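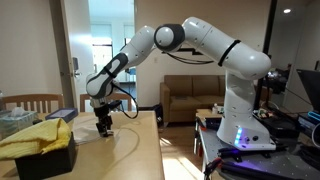
*The arm at its table, gripper empty, cable hanging where cables hang.*

# Review: the Carkon Bench Rules, second edition

I have now read all of the Carkon Bench Rules, including the appendix on door signage, and I would like some credit for it. The binder costs $465. For that you get 40 rules, a pad of tear-off checklists, a laminated card, and access to a website that logs you out while you scroll.

The pitch is simple. Big factories have safety people. Small shops and labs with a single arm on a table have whoever got there first. Carkon wrote a set of house rules for the second group, in plain words, to sit on top of the formal standards you are still supposed to follow. It says so on page one, in bold, and again on page two in case you skipped page one.

## What's good

The section on the reach zone is the best thing in the binder. You mark everything the arm could touch at full stretch, on every side, and then you treat that as the arm's space whenever power is on. If your reach zone takes in a second table, as ours does, the second table follows the same rules as the first. I had been treating our wooden table as furniture. Rule 6 treats it as part of the machine, and after a week of grumbling I agree with Rule 6.

Rule 11 covers what may be left on the work surface. Anything not needed for the current task goes outside the line before the arm is enabled. The rule names paper, cloth and packaging, and I felt seen. A yellow cloth on a box, a tissue box and a sheet of paper can make a table feel lived in, and Rule 11 has no interest in that.

Cables get four pages. The short version: give the wrist cable enough slack for the worst pose you plan to use, run the arm through that pose at low speed, and look at the loop from two sides while it moves. Cables belonging to anything else don't cross the work surface. We have a thin white one that does. It has been given notice.

I also like the rule on lights. Write down what each color on your equipment means, tape it up where a visitor can read it, and teach people that a light is never proof that it's safe to reach in. Roswitha Sauerland, who shares the bench with me, had our list done in ten minutes and then found two lights neither of us could explain. We've asked Nolte, our dealer. It's been a while.

## What's less good

The checklists. There is one for starting up, one for shutting down, one for changing a gripper, and one for confirming that you did the other checklists. The daily sheet has a box for "general condition of room," with no hint of what a bad answer would be. Finn Kuhlmann wrote "beige" on ours every day for a week and the form accepted it.

The chapter on seating is also strange. It wants chairs kept outside the reach zone, fair enough, and then spends a page and a half on casters. Our wooden chairs have slatted backs and no ambitions, so I skipped it.

And the index is a disgrace. "Emergency stop" is listed under T, for "the."

## Compared with the others

Dillov's guide is free and 3,336 words long, most of them about liability. Renico sells a proper training package for $1,718, with a person who comes to your building. If you have several arms and new staff every few months, I'd look at that first. For one arm and three stubborn adults, the Carkon binder sits in a sensible middle.

## Verdict

Four out of five. I'd buy it again for the reach zone and cable chapters and keep the laminated card by the door. Buy it from the August printing on, if you can; the earlier one has Rule 23 in it twice, with different numbers for the speed limit, and you'll want to know which one they meant. (The lower one. I wrote in and asked.)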